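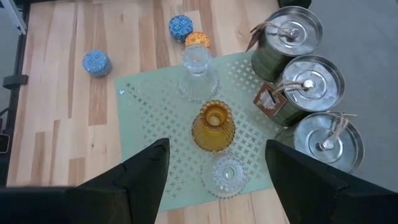 I have wanted to write in praise of teaching robots by hand for a while now, and a wet Sunday with nothing else on seems as good a time as any. I mean the plain, slow business of taking hold of the controls, doing the job yourself through the machine's own fingers, and then doing it again, and again, until there is a pile of goes for it to learn from. People hear "robot learning" and picture a wall of screens. What I picture is a table with a mint-green placemat on it, an amber ribbed vase in the middle, clear glass before and behind it, and two blunt black fingers coming in from my side. I love that view! You sit behind those fingers for an hour and you start to think with them.

My own way in was a small arm called Wevon, driven from a hand controller, and a job I had made up for it called Skudarholm, after a place I once got badly lost in. The aim of Skudarholm is to tidy a crowded table without knocking anything over. I gave myself a target of 500 goes. By the end of the first stretch I had 61, of which I kept 49, and I was so pleased with them that I rang my sister.

What got me was how much I know that I had never once put into words. Try telling someone how to pick up a glass candle holder with a ribbed base and a cut rim. You'd say "take it by the sides", and that would do, because they have had hands all their life. Try it through a gripper and you find out that you come in a bit high, that you slow down well before you touch, that you swing wide of the tall thing at the back even though you are nowhere near it. I could not have written those down as rules. I could show every one of them, and the showing is what gets saved.

There's an old argument that this is a waste of a person. Why not let the robot find its own way, in a made-up world inside a computer, a million tries a night, no tea breaks? I think that's a fine idea for some things, walking for one, and I'd never talk anybody out of it. But clear glass is a pig to fake. It takes its colour from whatever it's standing on, so on a green mat it goes partly green, and the lovely solid edge you had a moment ago has gone off somewhere. A little round tin with a busy pattern on the lid has the opposite trouble, too much to look at. Put the two near each other, one half behind the other, and you have a problem that a real table gives you free of charge and that takes somebody weeks to build on a screen.

The other argument is that we should guide the arm itself, gripping it by the elbow and walking it through the job, and leave the remote controls to the games people. I've gone back and forth on this. Guiding by hand is a joy, you feel the weight of the thing and the moment it takes hold, and a child could pick it up in a minute. The trouble is that your own arm is then all over the picture, and your eyes are in the wrong place. You look down from your own height and see gaps that the robot can't see at all. With remote control and only the wrist camera to go by, I'm stuck with what it's stuck with. If a canister is hiding behind a finger, it's hidden from me too, and I have to do something sensible about it, such as back off and look again. Those backings-off are the best part of the whole collection, I'm sure of it. They look like dithering when you play them back. Keep them anyway.

I do have grumbles. The controls I learned on, a set sold as the Tovamow, have a thumb trigger in a place where no thumb has ever wanted to be, and my goes get sloppier the longer I sit there. You can see it in the paths: neat curves early on, then little stabs. A robot that learns from me at four in the afternoon will learn to be tired, so I stop when I notice the stabs. I'd also like people who share their recordings to tell us more about who did the driving and how long they'd been at it. A left-hander's goes are a different shape from mine and well worth having.

I'm at 396 now. Last June I couldn't have put a tea light down straight with one of these things, and these days I catch myself in the kitchen reaching for a jar the way Wevon does, from above and slightly too carefully. The next batch will be all string and tags, things tied round the necks of lamps and so on, which snag if you come at them from the wrong side. I can't wait to get going on it.

29 March 2020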